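Spent last weekend clearing out the desk I've worked at for 5 years. Posting what I learned in case anyone else is putting it off.

1/ I started with pens. Tested every one on the back of an envelope. More than half were dead. They went in the trash and I did not keep any for the refills.

2/ One black mesh cup stays out on the counter. Everything else I write with has to fit in it.

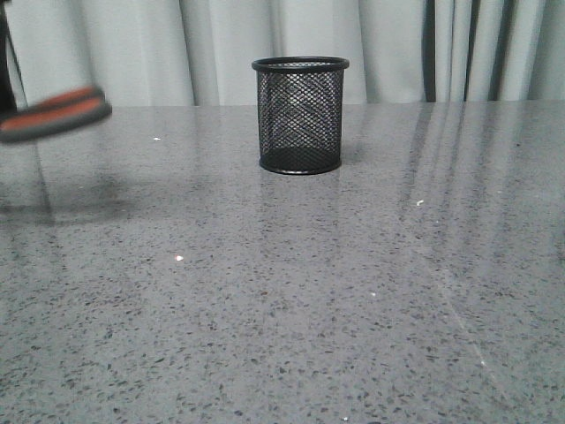
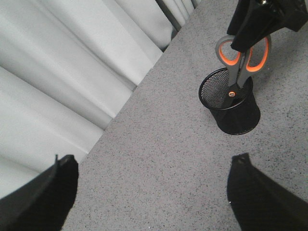 3/ Paper took the longest. I had statements from three apartments ago. I kept taxes, the lease, medical, and anything with a warranty still running. The rest got shredded.

4/ The shredder is a Dralik and it overheats. Plan on stopping a lot. I did the kitchen floor while it cooled down.

5/ Found a Zarkano gift card with $9.87 on it. Still good. Bought stamps and tape.

6/ Cables: if I couldn't name the thing it plugs into, it went in the recycling bag. I have regretted one so far, the charger for the old Claltel phone.

7/ Scanning. I used the phone and named each file with the year first, then the company, then what it is. They sort themselves that way. The folder is at 864 files and I can find things in it.

8/ Do not buy bins before you start. I bought a set of Zeman drawers in January and they were the wrong depth. They're in the closet holding light bulbs.

9/ Mail gets opened standing up now, next to the recycling. Bills go in one folder and I pay them on Fridays.

10/ Still have to do the bottom drawer. It's mostly batteries and manuals. Will add to this when it's done.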